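4. What the arms took over, and what they left

The vendor literature on packing automation tends to measure throughput and stop there. We were more interested in who ends up doing the leftover work, and whether anybody had budgeted for it. The Pramimley site, run by Lindetti, packs travel sets to order: a small case, a handful of soft goods and toiletries, an insert or label. Before the change a packer did a whole set alone. Under the Prosine trial the picking and placing was given to pairs of table-mounted arms, and the packers became what the site calls "line partners". Their pay did not change. Their job did, and in ways the original plan barely mentions.

Managers told us the trial would "free people for better work". We asked what the better work was and were given three different answers in one meeting. On the floor, it was mostly watching, fetching and putting right.
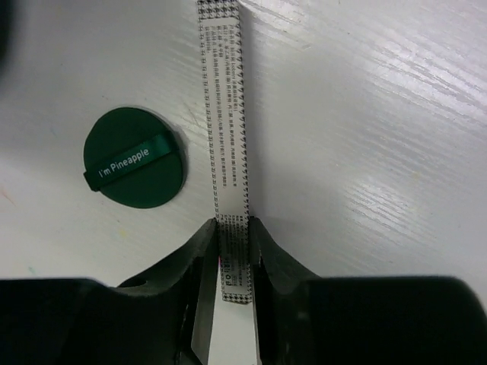 Figure 2. A printed strip in the jaws at the packing table.

Small flat items are where the claims of the trial look weakest to us. A packer picks up a slip of card, glances at it, turns it the right way round and tucks it in, all without breaking off a conversation. The gripper in Figure 2 has its strip upright between the two fingers, which is a respectable hold on something so narrow, but holding is the easy part of the task. The strip carries columns of tiny characters, and whether it is the right one for the set is a question that fell to the line partner every time. So did the green puff lying beside it, with its "I'm Pineapple" ribbon: one packer pointed out that the ribbon should face up in the case, and that this rule was written down nowhere until the arms arrived. She wrote it down. It took her a lunch break, and she was not paid for it.

Of the 500 sets logged during our visits, 92 had a note of human help beside them. The site's own summary gives 49, as it leaves out any help that did not stop the arms. We do not think this was dishonest. It does mean that a packer leaning in to straighten a pouch appears in no record, and the work of leaning in is exactly what had replaced the old job.

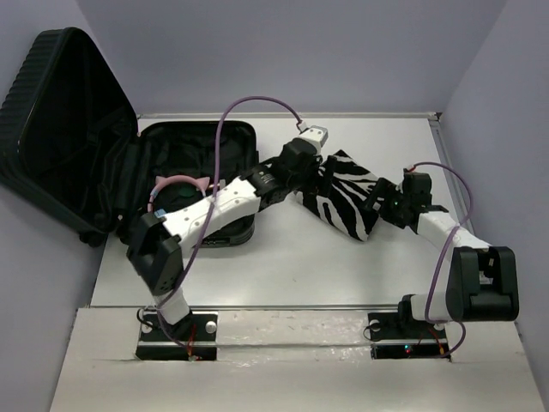 Figure 3. The two-arm station with a case open for packing.

Packers spoke more about space than about speed. At the old benches they moved as they liked, and two people could share a large case if one was running behind. The station in Figure 3 has both arms bolted along the near edge of the table, with the open suitcase at the left and the long link of one arm reaching across it. Anyone wanting to shift the pink cat-ear headband inside would have to reach in under that link, and the site rule is that the arms must be paused first. A pause has to be given a reason code. Several packers admitted that they let small faults go in the afternoon to avoid the form, and dealt with them at the final check.

Lindetti has since ordered 2 further stations. The Mahuika site, which handles returns, was not consulted, although badly laid-out cases end up there. We would want to see its figures before calling the trial a success, and we were told in January that they were not being collected.

Shares: 49
Comments (3)

I do this job at another firm. The reason codes are the worst part of it. We all pick the first one on the list.

Bit harsh on the trial? 92 out of 500 isn't terrible for a first go, and your sample is one site.

Would like to know what happened to the packer who wrote the rules down. Did she get her hour back?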